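Section 3: Setting Up Awards Season Tracking

Flikow logs the movies you watch, and the Awards module adds release dates, campaign news and odds to that log. The odds come from a feed called Promeo. Treat them as gossip with decimals. This section covers switching the module on, keeping the worst of it quiet, and getting your own opinions in before the trade press gets to them.

Before you start, you need a Flikow account with at least one list in it. A free account will do, whatever the upgrade banner says.

Turning the module on

1. Open Settings, then Modules, and switch Awards to On. The app will ask to send you notifications. Say no for now.

2. Pick your region. This decides which release date you see. A movie that gets a tiny run in December and opens everywhere else in February will show the later date unless you check Include Qualifying Runs. Check it, or you will spend weeks wondering how something nobody near you could watch got on a ballot. 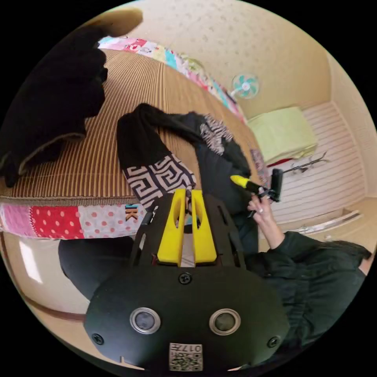
3. Choose your categories. All of them are on by default. Turn off the ones you don't follow, or the home screen fills up with predictions for Sound.

4. Press Save. Changes made on this page are lost if you simply go back, and there is no warning.

Note: The Buzz meter can't be removed, only made smaller. It measures how often a title is mentioned and says nothing about whether the mentions are kind. A famous disaster will score very well on it.

Connecting a ratings source

Flikow can pull scores from Khokhar or Nekero. You can use both, but the app averages them, and the two services don't mean the same thing by a score. Khokhar counts critics. Nekero counts anyone with an email address, including people rating a movie from its trailer.

1. Go to Settings, then Sources, and tap Add.
2. Sign in to the service you want.
3. Set Minimum Ratings. The default is 2. Make it 500, or 1,000 if you are looking at a studio release.
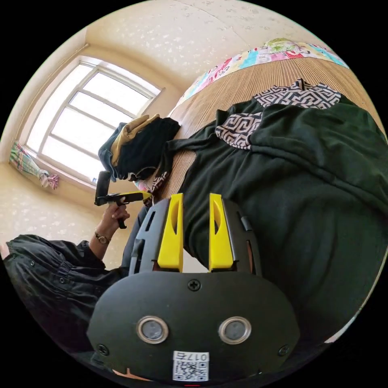 Minimum Ratings filters a title out completely until it reaches the number you set, so small foreign releases may vanish from your list. Add them by hand with the Pin button. Pins take a color tag, and yellow, the same bright yellow as the gripper fingers in the picture, is the one that stays readable against the dark theme. The red tag is already used for titles the studio has moved, and studios move a lot of titles.

Caution: Don't connect a source while an import is running. The import will say it finished. Check the list yourself before you believe it.

Recording your own predictions

1. Open a category and tap Predict.
2. Rank up to five titles. Drag them into order, slowly — the list jumps if you hurry.
3. Tap Lock if you want a dated record. Locked predictions can't be edited, which keeps you honest when a sure thing collapses in January.
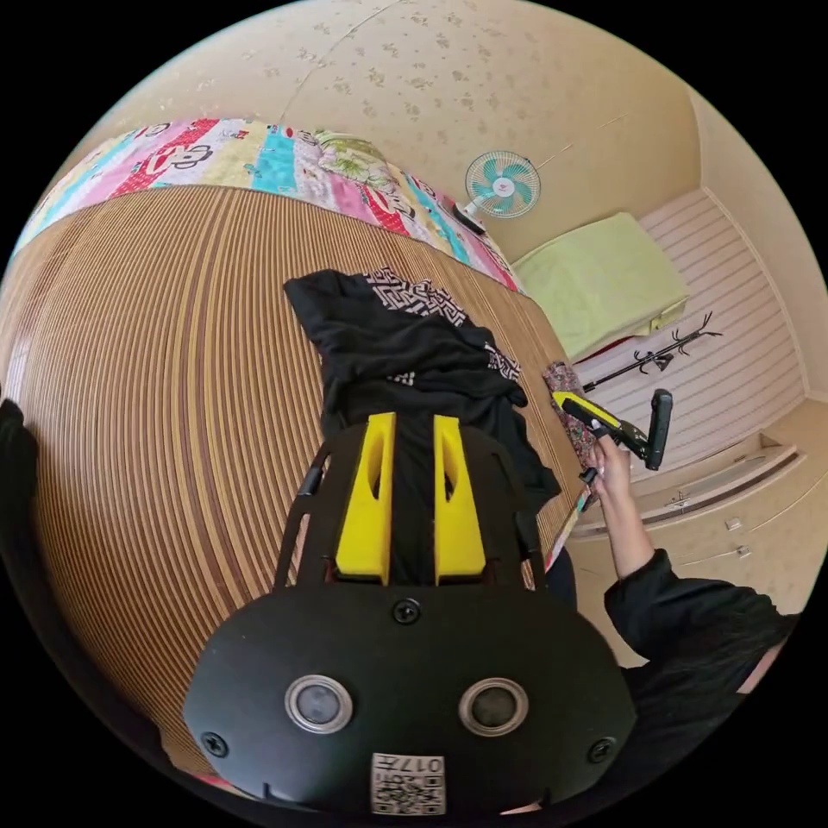

Black gripper with two yellow fingers, over a striped woven mat.

The Confidence slider next to each title is optional. Areeba Awan, who tested this section for us, left it at the middle for a whole season and scored no worse than the people who fiddled with it. We can't find any sign that it changes your results, although the help screen claims it "sharpens" them.

Muting the campaign

Under Notifications, switch off Studio Updates first. These are press releases. Directorial debuts by people already famous for something else produce around 3 of them a day in the busy stretch, and each one calls the movie long awaited. 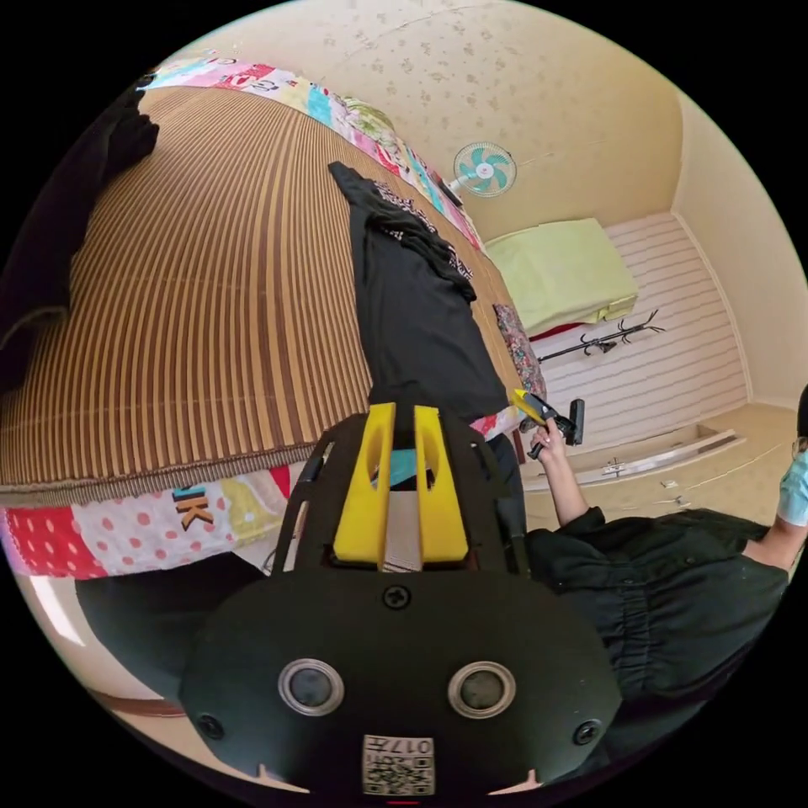 Next, switch off Early Reactions. These are posts from invited screenings, and the guests have usually been fed. Leave Date Changes on, as it is the one alert that tells you something you can use.

If alerts keep coming after both are off, sign out and back in. The support page suggests reinstalling the app, but that also deletes any predictions you haven't locked.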